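Grodora 878 编织松紧带，供裤腰、袖口、脚口及床品包边使用。本页适用于 Clerham 目录中的本白与黑色两种库存色，其他颜色按染色订单处理，交期另询。

## 结构

橡胶芯丝外包涤纶长丝，经编织机成带。与针织松紧相比，编织结构拉伸时带宽会收窄，因此不宜直接车缝在布面上，应穿入通道使用。需要直接车缝的部位请选 Gutier 系列针织松紧，两者不可在同一件衣物的左右对称部位混用。

## 规格

| 项目 | 数值 |
|---|---|
| 型号 | 878 |
| 每卷长度 | 300 m |
| 芯丝材料 | 天然橡胶，滑石粉隔离 |
| 包覆材料 | 涤纶长丝 |
| 卷装形式 | 纸芯平卷，外套聚乙烯袋 |
| 库存色 | 本白、黑 |
| 每卷允许接头 | 2 处，以红线标记 |

带宽按订单标签为准，测量时样品须平放、无张力，放置过夜后再量。刚从卷上拆下的带子仍有残余伸长，立即测得的长度偏大，不作为短码索赔依据。

## 下料与穿带

下料长度由成衣厂根据版型自行确定。本公司只提供以下做法供打样参考：

1. 整卷拆袋后松散堆放过夜，再行裁断。
2. 用冷刀裁断。热切会使端部包覆层结硬，搭接处增厚。
3. 通道净宽应略大于带宽。过紧时带子在通道内卷边，过松时带子翻转。
4. 两端平搭，用之字线迹往复车缝 3 次，不要对接。
5. 穿带后将褶量沿周长拨匀，再封通道开口。
6. 多道平行通道的腰头，应先全部穿完再统一封口，各道下料长度保持一致。

薄型平纹布的褶细而密，厚斜纹布的褶粗而疏，同一下料长度在两种面料上的外观和回缩量都不相同。更换面料后必须重新打样。 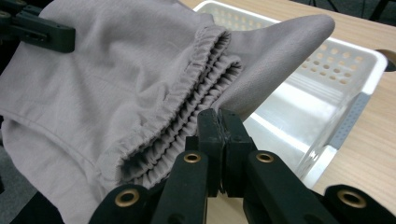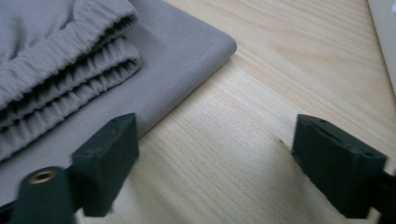 浅灰色面料，抽褶部位。

**Song**
产品技术编辑，Clerham 辅料部
2011-01-25

## 洗涤与熨烫

成品可常规水洗。不得使用含氯漂白剂，氯会使橡胶芯丝变脆，先表现为回弹变慢，随后芯丝断裂，断头从包覆层中刺出。干洗溶剂对芯丝有溶胀作用，标有干洗标识的成衣不应选用本型号。

熨烫时避开抽褶部位。必须整理时用蒸汽，熨斗底板不接触织物，待冷却后再移动。滚筒烘干取低温档，反复高温烘干造成的松弛不可恢复。

## 储存

避光、阴凉、干燥，远离臭氧源，包括电机和复印设备。纸箱不要紧贴外墙。卷装须平放，竖放会使外圈受压变形。铜和锰的盐类会加速橡胶老化，带有此类染料残留的布料不要与松紧带同箱存放。

先进先出。库龄较长的卷装在投产前应取外圈和内圈各一段，反复拉伸后比较回缩长度，两段差异明显时整卷停用，不要只裁去外圈。

## 常见问题处理

**穿带后腰头扭转。** 多为通道过宽或搭接时带子已翻面。拆开封口，从搭接处逐段理顺。可在两侧缝和后中各压一道竖线固定，压线时将带子拉至与布面等长。

**搭接处硬结。** 检查裁断方式和线迹密度。针距过密会切断芯丝，搭接处随后变窄。

**水洗后褶量不匀。** 带子未在侧缝处固定，或布料缩率未计入。先测布料缩率，再调整下料长度。

**包覆层起毛。** 检查穿带器端部有无毛刺，通道内缝份是否修净。

## 订货

最小订量为整卷。染色订单按缸计，不同缸号之间允许有轻微色差，同一批成衣请一次订足。订货时注明型号、带宽、颜色和缸号要求。旧目录中的 Grodora 型号自 5 月起停止供应窄幅，宽幅不受影响。

样卡不收费，每种带宽一段，不附检测报告。检测报告随整箱订单提供，复印件有效。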